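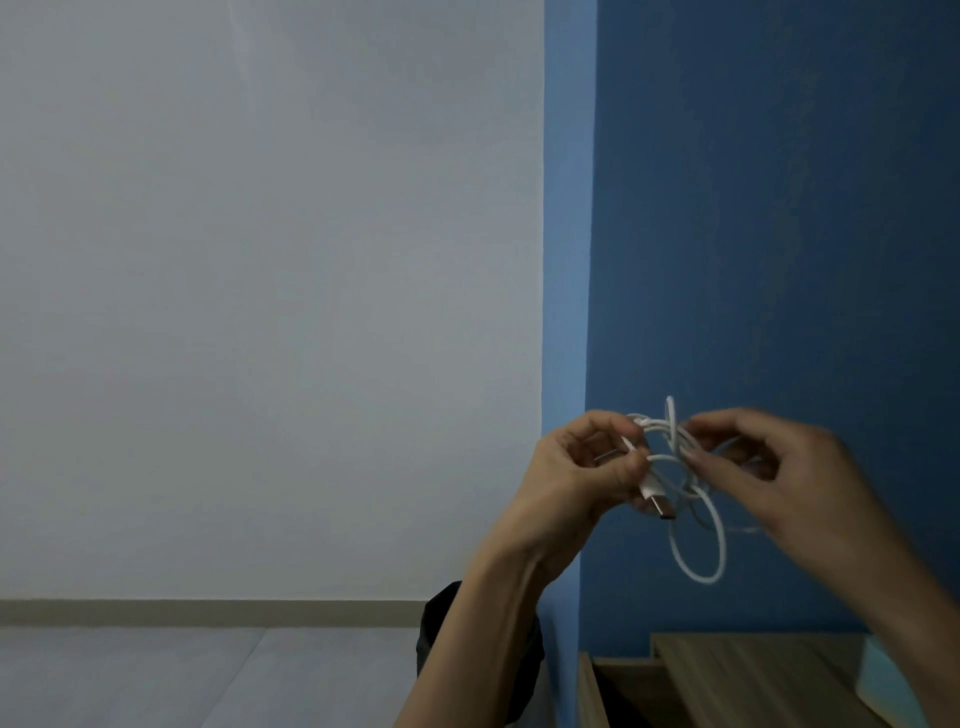
3.2 Untangling and coiling the charging cable

Applies to the Tivanska desk charger, product code 743. Disconnect the cable at both ends before you begin.

1. Find one connector and hold it clear of the bundle.
2. Open the knot by widening the loops with your fingers. Pass the free connector back through each loop in turn.
3. Run the cable through your fingers and check the jacket for cuts or flat spots.
4. Wind the cable into loops up to 100 mm across. Hold the finished loops in one hand and feed the remaining length with the other.

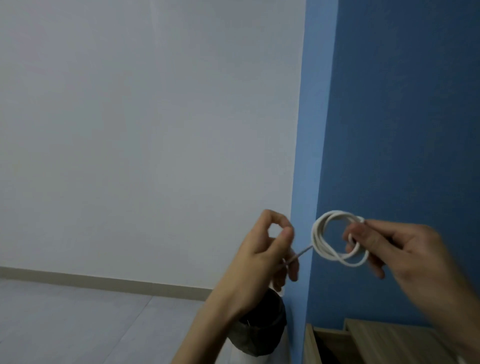 Fig. 3-2. Winding the cable into loops.

5. Leave 30 mm free at each end and close the coil with the Brevska strap.

CAUTION: Do not pull on a connector to tighten or release a knot. Do not wind the cable around the charger body.

3.3 Clearing the desk surface

1. Switch off the charger and unplug it from the wall outlet.
2. Move cups, mugs and bottles away from the charging area. Close any bottle that contains liquid.
3. Collect used tissues and wipe the surface with a clean, dry one.

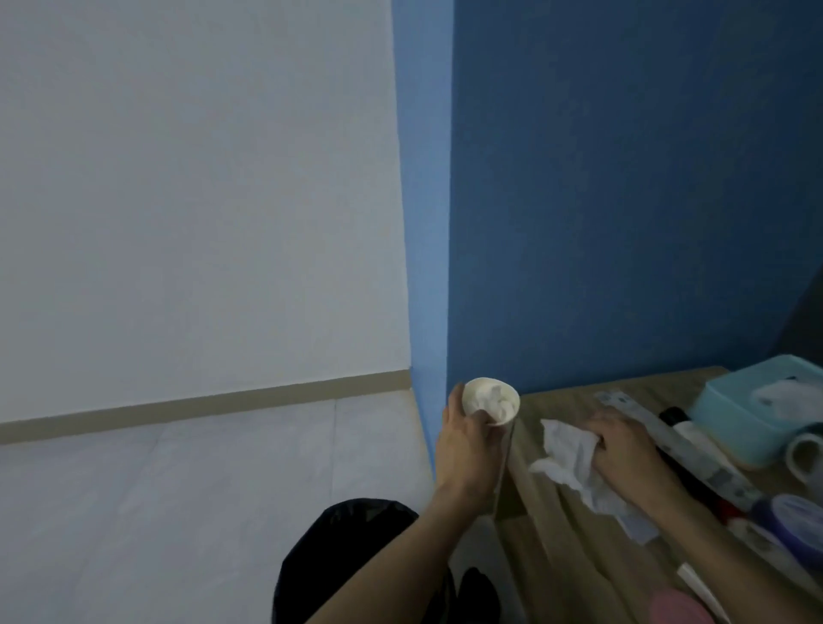
4. Put the used tissues in the trash. Allow the surface to dry fully before you put the charger back.

NOTE: Spray cleaners must not be used on the charger or on either connector. For replacement straps, see Section 7.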